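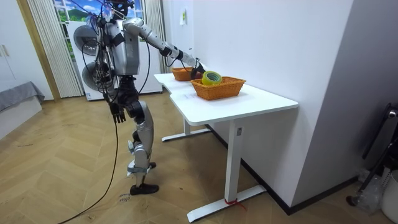 The desk, the baskets and the tape.

Desk sorter wanted, Hustov workroom

We own a perfectly good white desk and two orange woven baskets, and we still can't find the tape. Kanaujia, our mail-order gift shop, needs a part-time person to decide what lives in which basket and to defend that decision against the rest of us.

You'll sort ribbon, labels and string, fill baskets for 61 orders a week, and leave the desktop clear by 5 p.m. — crumbs included. In May it climbs to 143 orders and we become less charming.

No degree needed. Tidy habits are, along with a tolerance for the sound of tape. Pay is $400 a week, plus a $100 bonus after the May rush.

Send a short note to Flynn Ormsby at the Hustov workroom. Please don't attach a photo of your sock drawer.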